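Questions I get asked about doing up old desktops

I started rebuilding old desktop computers in December, mostly from parts other people had given up on, and I've answered the same handful of questions so many times now that they've ended up on a page of their own. If yours is missing, use the form at the bottom. Last updated April 4, 2025.

Do I need any experience?

No! I had none. If you can use a screwdriver and you don't mind reading a manual twice, you'll be fine. My first one took a whole weekend and I had the side panel on and off so often that I stopped bothering with the screws.

Where do you get your parts?

Memory and drives mostly from Listelis, where people sell off job lots, and cases from a little shop called Ellard near me (they let you rummage). I paid £29 for my last case and it came with a power supply, which I did replace. I also look at the Trondix clearance page, though the good stuff goes fast.

What order do you put things in?

Processor, then memory, then the big cooler, then drives and cables. Plenty of people do the memory first, and with the boards I use it makes no odds. What does matter is getting the sticks in before a chunky cooler is hanging over the slots. I've skinned my knuckles on that one.

Can I leave the board in the case while I work on it?

Yes, and I usually do if it's only memory. Lay the case on its side so the board is flat, switch off at the wall, pull the plug out and hold the power button for a few seconds. Touch bare metal on the case before you pick anything up.
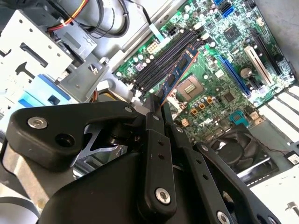 MEMORY AND SLOTS

Which slots should I use?

A green board with four black slots side by side, like this one, gives you no colour coding to go on, so look it up. On a lot of boards a pair goes in the second and fourth slots counting from the processor, but older ones can be different and I've been caught out by assuming.

How do I know which way round the stick goes?

There's a notch in the gold edge, off centre, and a matching bump in the slot. Hold the stick alongside first and line them up by eye. If it won't go, turn it round – please don't lean on it.

How hard do I push?

Harder than feels polite, once you're sure it's lined up. Open the clips, press evenly on both ends and wait for the click. Some boards only have a moving clip at one end, so check yours.

Does the colour of the stick mean anything?

Nope. Blue, green, black, it's only the board the chips sit on. Read the label for the type and speed.

What about the pins in an empty processor socket?

Keep everything away from them, fingers and sleeves included! If the socket has gold contacts showing, one dropped screw can bend a few, and straightening them is a miserable evening. I pop a plastic cover on if I have one.

Will you build one for me?

Sorry, no. I did one for my neighbour and I'm still her help desk. Tzanetos do builds to order if you'd like it done for you.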